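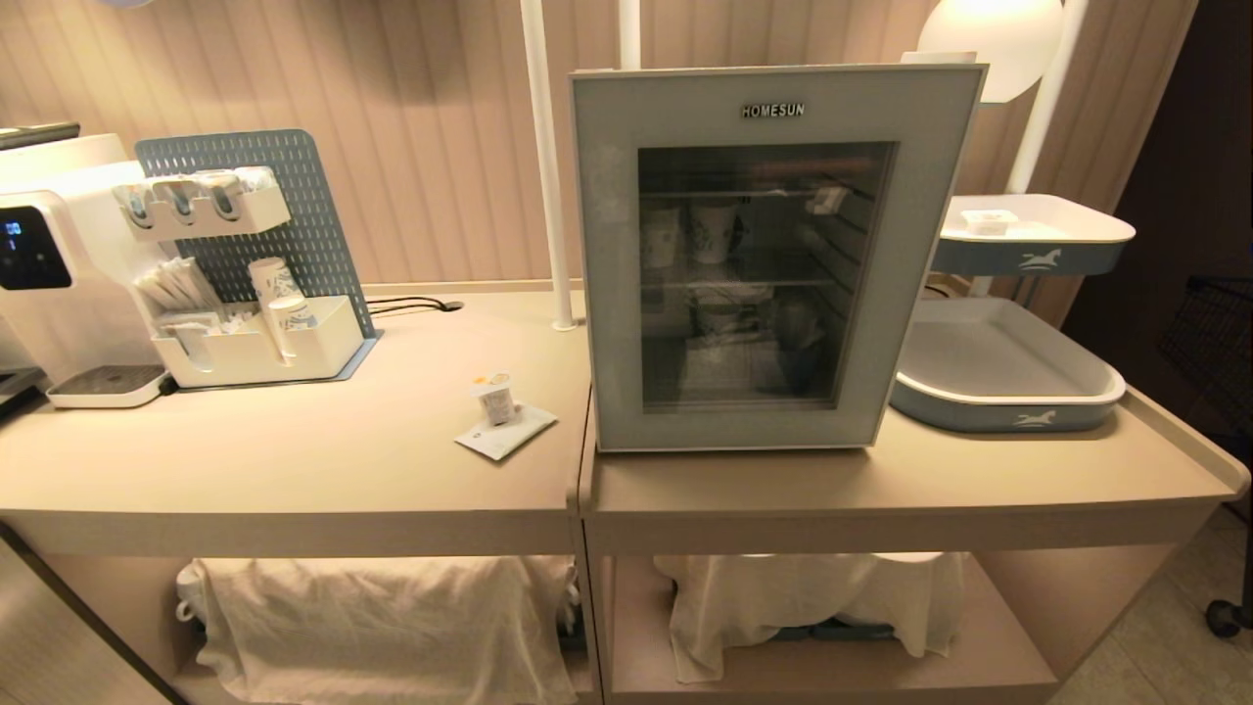

**Is the Bellow paperback of the Lazaridis memoir cut?**

My hardback runs 213 pages and the paperback has 157. The seller swears it's the same text in smaller type. I don't buy it. Has anyone compared them?

*posted by zirkach_fan*

---

**Tatsuya Sakai**

I have both. The Bodthorpe residency chapter is gone, and so is the discography. The back cover still says "complete," which I'd take with a lot of salt. He claims 57 encores in one season anyway, so maybe the cut chapter is no great loss.

**mono_only**

Smaller type can do that. Never seen the paperback though.

**zirkach_fan**

Thanks Tatsuya. Does the index still list Bodthorpe?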